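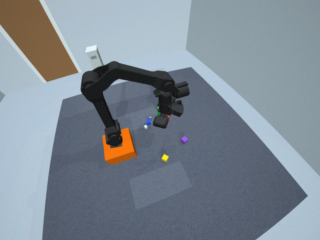

Stalora Class Stores Lighters: Progress Report to the Program Manager
Reporting period ending Sunday, November 3, 2019
Prepared by the Resident Project Office, Trurkent

Status

The contract with Clallach Shipbuilding covers the design completion, construction and delivery of 2 non-self-deploying stores lighters for harbour and coastal replenishment. Hull 1 is structurally complete up to the main deck and is being outfitted on the slip at Trurkent. Hull 2 is in block fabrication. Scope is unchanged. Cost is within the approved budget with part of the contingency drawn. Schedule is rated amber because of the reduction gearbox delay described under Propulsion.

The launch of Hull 1 remains on the baseline date. Its harbour acceptance trials do not, and a revised date is requested in this report.

Hull and structure

All bottom, side and bulkhead blocks for Hull 1 have been joined. The deckhouse was lifted on as a single unit and welded out. Alignment between the deckhouse front and the supporting bulkhead was outside tolerance on the port side when first surveyed. Clallach cropped and renewed one insert plate and the joint has been re-surveyed and accepted by the classification surveyor.

Distortion in the thin deck plating aft of the cargo hatch is higher than on the test panel. It does not affect strength. It does affect the fit of the deck covering, and Clallach has proposed heat straightening in way of the worst bays. The project office has agreed to this for Hull 1 only. For Hull 2 the yard is to change the weld sequence and submit the new procedure before the aft deck panels are started.

Hull 2 steel has been delivered in full, apart from bulb flats for the forward side shell. These were rejected at goods inwards for missing mill certificates and have been re-ordered at the supplier's cost.

Weight control

The design cargo deadweight is 300 tonnes with the vessel at its service draught. The latest weight report shows the margin being used faster than planned. The main causes are heavier fendering, the change to a steel mast, and pipe supports that were underestimated at the design stage. The vertical centre of gravity is still below the limiting curve in every loading condition in the stability booklet.

Clallach has been instructed to weigh all outfit modules before installation on both hulls. Until now only machinery was weighed and the rest was calculated. If the remaining margin falls below the contract threshold, the yard must put forward a reduction plan at its own expense.

Propulsion and electrical

Both main engines for Hull 1 are on their seats, chocked and protected. Each is rated at 800 kW. The factory acceptance tests were witnessed and the reports have been accepted with minor comments on the alarm set points.

The reduction gearboxes are supplied by Yoo Marine Drives under a subcontract to Clallach. The first pair did not pass the tooth contact check at the supplier's works. Yoo has reground the pinions and will repeat the check under load with the surveyor present. Shaft alignment on Hull 1 cannot be completed until the gearboxes are on board, and the cooling and lubricating oil runs in the engine room are held at the last flanges for the same reason. Closing plates will be fitted over the shaft openings if the gearboxes are not at Trurkent by launch, and the gearboxes would then be shipped afloat through the engine room soft patch. Clallach has produced a lifting plan for this. It is under review.

The main switchboard is installed. Cable pulling is proceeding from aft to forward. Progress in the deckhouse is slower than in the machinery spaces, mainly due to late penetration drawings, and the yard has added a second drawing checker to clear the backlog.

Cargo handling

The deck crane pedestal has been welded and tested by ultrasonic inspection with no rejectable indications. The crane itself is in store ashore. The hatch cover for Hull 1 has been trial fitted and the seals showed continuous contact except at the forward starboard corner, where the coaming bar will be dressed.

Documentation and inspection

At the close of the period, 448 inspection records for Hull 1 had been submitted by the yard and signed by the project office. Open observations are mostly paint damage and missing labels. Two relate to fire insulation at bulkhead corners, and these must be closed before the deckhouse linings go up.

The onboard maintenance manuals are behind schedule. The draft received did not follow the agreed numbering and was returned without detailed review. A corrected sample chapter covering the bilge and ballast systems is acceptable and the yard will use it as the pattern for the rest.

Cost and payments

The milestone payment for deckhouse installation has been certified. The milestone for completion of main machinery installation was claimed by Clallach and declined, as the contract definition includes the gearboxes. Clallach has asked for the milestone to be split. The project office does not recommend this, given that the payment is the main lever available on delivery of the remaining items.

Two change proposals are open. One covers additional shore power connections and is priced reasonably. The other covers relocation of the sewage plant, and the labour estimate has been queried.

Risks

Gearbox delivery is the leading schedule risk. Weight growth is the leading technical risk. Availability of qualified aluminium welders for the Hull 2 wheelhouse is a new entry on the register, as the yard will be drawing on the same people for a repair contract.

Decisions requested

Approve the revised harbour acceptance trials date for Hull 1, as set out in the attached schedule.
Confirm that the machinery milestone is not to be split.
Approve the shore power change proposal.

Work planned for the next period

Complete tank testing on Hull 1, apart from the aft peak. Complete underwater coatings. Witness the repeat gearbox contact check at Yoo. Start joining the Hull 2 midship blocks once the revised weld procedure has been accepted.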